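Nellow Family Room Project
Progress report to the Amaral Fund
16 Sep 2025

Summary

The grant pays for a toy lending service and a weekly drop-in session in the Nellow community building. Lending opened in April and has run without a break. Drop-in started later than planned, for reasons given below. Spending is within budget, and we are not asking for a change to the total.

Lending

By the end of the last full month 313 families had registered, against a first-year target of 250. Together they made 1,544 loans. Puzzles and building sets go out most. Plush toys are borrowed less often but stay out longer, and parents of children under three ask for them by type, so we have kept them in the catalog. Each set is lent for three weeks and can be renewed once.

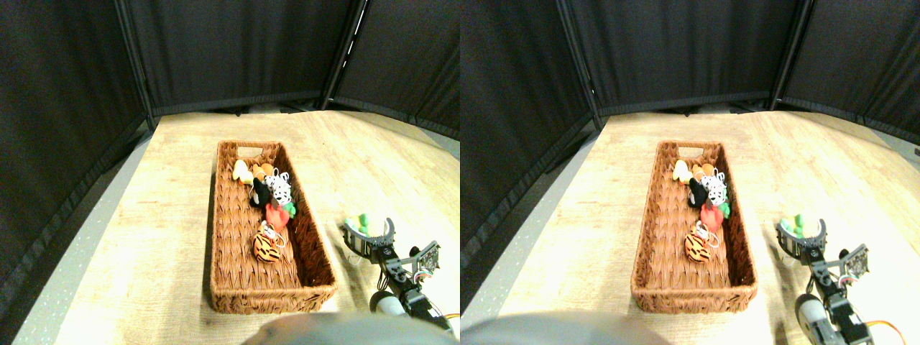 Basket of plush toys on a tabletop.

Returns are mostly on time. Late items are followed up by text message after one week and by phone after two. We wrote off eight sets in the period, all with missing parts that could not be bought separately. The replacement line in the budget covers this with room to spare.

The catalog was moved from a spreadsheet to the Rolik system in the second month. The move took longer than the supplier quoted because our old records used two different numbering schemes. Staff can now see what is out, what is due and what needs cleaning from one page. Families cannot yet reserve online. That part is set up but has not been switched on, as the reminder messages still go out in the wrong order.

Drop-in sessions

The room needed a new floor covering before the building manager would sign off on regular use by small children, and the first contractor withdrew.
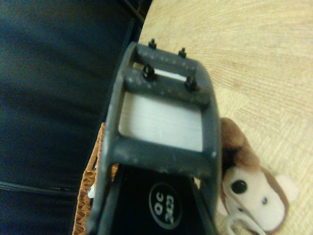

The work was then given to Fitow, who finished it within the price we had set aside. Sessions began five weeks late. Attendance has settled at about 80 adults and children a month, lower than we had hoped. The morning slot clashes with the health clinic across the street, and we plan to try an afternoon slot next quarter.

Feedback

We left comment cards at the desk and asked families to say what they would change. Opening hours came up more than anything else, followed by the three-week loan period.
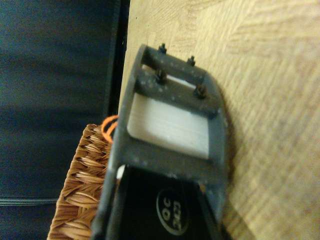
One parent wrote that three weeks was too short for the bigger building sets, and that she would gladly borrow fewer things if she could keep each one for a month. Several other cards said much the same. We will test a four-week loan on large sets only and report the effect on waiting times.

Next period

Switch on online reservations. Move one drop-in session to the afternoon. Recount all stock before the winter closing.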